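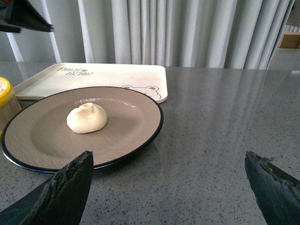
Search this site Enter keyword Go

Visit report: Clekier open day, Ploltstead

Clekier opened its showroom and demonstration kitchen at Ploltstead to trade visitors on 20 September 2021. I went for the tableware, as we have to replace most of our dinner plates before December and the samples we were sent in the post did not tell us much. The train was on time. From the station it is a walk of 20 minutes, the last part along a road with no pavement, and anyone carrying samples back should book a taxi.

Visitors sign in at the side door and go up one flight of stairs. The ground floor is the warehouse and was closed to us. Upstairs there is a long showroom with shelving down both sides, then a smaller room where food is put out on the plates, and the kitchen behind that. Coffee was in the showroom.

The current list runs to 837 items, counting lids and spare parts. Most of it is white hotel ware that we already know from other suppliers. The coloured glazes are on the left as you go in. They are sold under the name Gullell and come in a pale green, a dark blue and a taupe that is somewhere between grey and beige. The taupe plate has a thin black rim and a faint brushed pattern on the flat part. In the catalogue it looks brown. It is a much cooler colour than that, and I would not order it from the printed page.

The range called Bezerra is heavier and meant for the oven. I looked at it briefly. The handles on the larger dishes are too small to hold with a thick cloth, and I said so on the comments sheet. 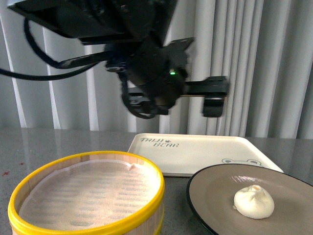

Marian Holdcroft
Purchasing and Stores

The smaller room has pleated curtains in white and pale grey right across the back, and a speckled grey tabletop with a good deal of shine to it. I would have liked to see the plates against a matt surface as well, as our own tables are plain beech and reflect very little.

A steamed bun on the taupe dinner plate was the most useful thing I saw all day. It was a single white bun with a pleated top and a small spot of orange at the peak. White food is what we worry about with our present plates, where rice, fish and dumplings all disappear into the background. On the taupe the bun stood out clearly. The plate has a gently raised well, so there is a shape to put the food in, although one bun on a dinner plate does leave a lot of plate. For a portion that size we would want the side plate, and the side plate in this glaze was out of stock.

There was also a white rectangular serving tray with rounded corners, a low lip and some grey lettering printed in one corner area. The lip is low enough to slide a plate off easily. I would not carry soup on it. Trays can be ordered without printing, but the minimum for that is 139 and we would never use so many.

The buns served at lunch had a plain dough and a pork filling, with a vegetable one on request. Lunch was at half past twelve and the queue was slow. There were not enough chairs.

Prices were given on a separate sheet which we were asked not to copy. Delivery is quoted at 2 weeks for white and longer for the glazes. I asked whether a replacement plate bought next year would match one bought now, and was told that there is some variation between firings. We should allow for that and buy the spares with the first order.

I asked for one taupe dinner plate on loan so that it can go through our own dishwasher for a month. The things to look at are the black rim, and whether the brushed pattern shows cutlery marks. The white tray can wait until the plates are settled.

Parking for those driving is at the rear, past the second gate. The first gate is for lorries.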